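Looking after a canvas tool bag
By Aroha Ngata
June

My father kept his spanners in a steel box that took the skin off your shins every time you passed it in the hall, and I promised myself that when I had tools of my own they would live in something softer. So for the past 6 years it has been a canvas bag, and before that it was a different canvas bag, which I ruined through sheer neglect. I left it on the floor of a damp shed one winter with a wet tape measure inside, and by spring you could have grown cress in it. What follows is mostly what I learned from that one, with a few bits passed on by readers who have been kinder to their belongings than I was.

Start by emptying it, and I do mean completely. Tip everything out on an old sheet, turn the bag over and give the bottom a good thump. You will get sawdust, rawlplugs, pencil stubs and at least one screw you bought specially and then couldn't find. Run the vacuum cleaner nozzle into the corners and along the inside seams, which is where the grit likes to sit and where it does the most harm, rubbing away at the stitching each time you pick the bag up.

Then leave the bag open somewhere airy for an afternoon before you do anything else to it. A stiff dry brush — an old nail brush is perfect — will lift far more dirt from dry canvas than from damp, and if you go straight in with a wet cloth you only make mud and push it further into the weave. Work along the seams first and do the flat parts afterwards, going gently over any patches that have faded, as the cloth there may be thinner than it looks.
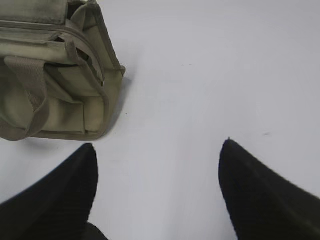
Can a canvas tool bag go in the washing machine?

I wouldn't risk it. The drum is hard on the stitching, the base may well have a stiffener in it that won't survive, and any coating on the cloth will come off in the wash. Sponge it with lukewarm water and a little plain soap, rinse with a clean cloth, and let it dry slowly with the zip undone, well away from the radiator.

While we're on zips, they are nearly always the first thing to give up, and it's such a shame to throw out a sound bag for the want of five minutes' attention. Brush the teeth with a dry toothbrush, then rub a candle stub up and down both sides and work the slider to and fro until it runs sweetly. A zip that has to turn a corner needs a bit more care than a straight one. Hold the cloth taut with your other hand as you bring the slider round, and don't yank!

Handles want looking at too. Webbing hardly ever snaps in the middle, it goes where it is sewn down, so give each end a tug and look for threads starting to lift. Waxed thread and a stout needle will see to it if you catch it early — go back through the old holes where you can, and do a second row if you have the patience. I did mine in front of the television and it took 2 evenings, though I will admit that one of those was mainly tea and biscuits.

And please don't overload it. I weighed mine once on the bathroom scales, out of curiosity, and was quite ashamed of myself. The big hammer and the bolster now live on a hook by the back door, and both the bag and my shoulder are better for it.

Recent tips
Getting candle wax out of a tablecloth
Sharpening kitchen scissors at home
What to do with a sticking drawer
Storing paintbrushes between jobs
Stopping rust on garden tools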